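Notebook, bench 2, March, 14:20

Bag closures for the bakery samples. Continuing from Arne Böttcher's notes on the Pivia tags. Scale zeroed, check weight reads 1,576 against 1,577 on his sheet. Left it as is. 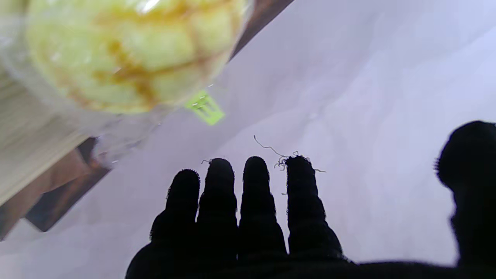 Closure position decides how much headspace is left over the crust, and Arne's notes give no position at all. On glazed or streaked crusts the film should not press on the top. The round bun with the segmented crust is in clear film with the small lime-green tag near its lower edge, so I am logging that as "tag low". Markings on tags go in column 2 only if legible.

Film is the Ornach roll, 600 mm. Creases haze it and make crust color hard to judge, so grade color before bagging.
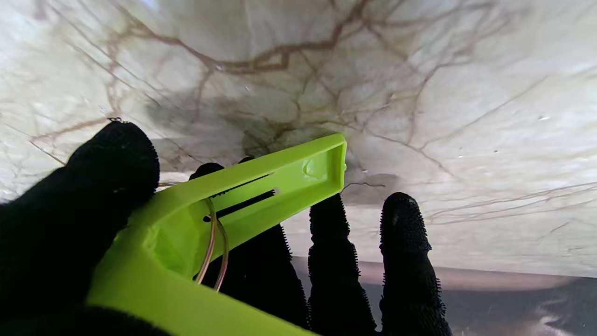
Weights after closure go on the same sheet, tag included - do not subtract it. Rakeo film is still on order. Ask Arne which position he used for the first batch.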